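Nellel Short Film Week returns in May with a wider program and a new venue

The Nellel Short Film Week opens its spring edition at the Dahlgren, the former assembly hall that replaces the two smaller rooms used until last year. The hall seats 337 and has a fixed projection booth, so the features on 35mm can be shown without the portable equipment that limited earlier editions.

Programmer Hjørdis Backlund received 4,000 entries, most of them under 20 minutes. Selection was done in two rounds, the first by title and running time only, with country and director withheld. Backlund says the method favored films with a clear opening and worked against slow ones, and she added a late-night block to correct for it.
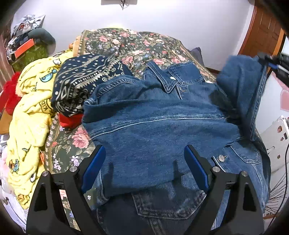

The opening film is Jullitine, directed by Arvid Amundsen and shot in a single house over one winter. It follows a seamstress who takes in repairs by mail and never meets her customers. Amundsen worked without a costume department and kept the wardrobe to ordinary clothes with visible construction. Denim suited him for this reason: a jacket laid out on a bedspread shows its paired topstitching and the metal button on its pocket flap even in flat light, and the seams give the eye a line to follow when there is no dialogue. The film has 41 spoken words, all of them in the last reel.

Prumeck, the second feature-length title, is a documentary on a closed paper mill. It is assembled from safety films the mill made for its own staff, and the original sound has been kept, including the gaps where reels were damaged. The print was repaired for this screening and will not travel afterward. 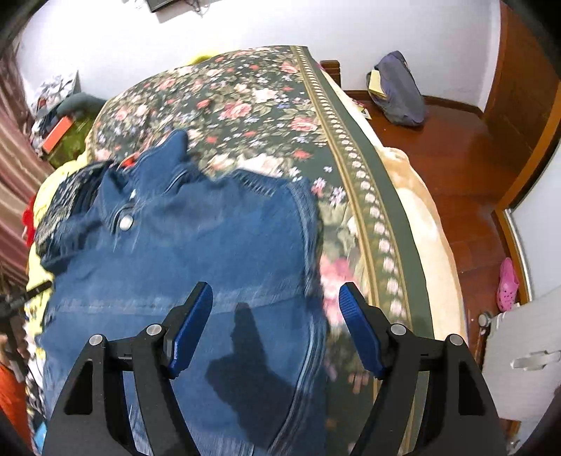 A denim garment on a bed, with a round metal button.

Short programs run at 4 p.m. and 7 p.m., with the late block at 10 p.m. Each is shown 2 times, except the student program, which is shown once. Amundsen will take questions after the first screening of Jullitine — the second has no discussion. A printed catalog in an edition of 1,000 is available at the Dahlgren box office from the opening night.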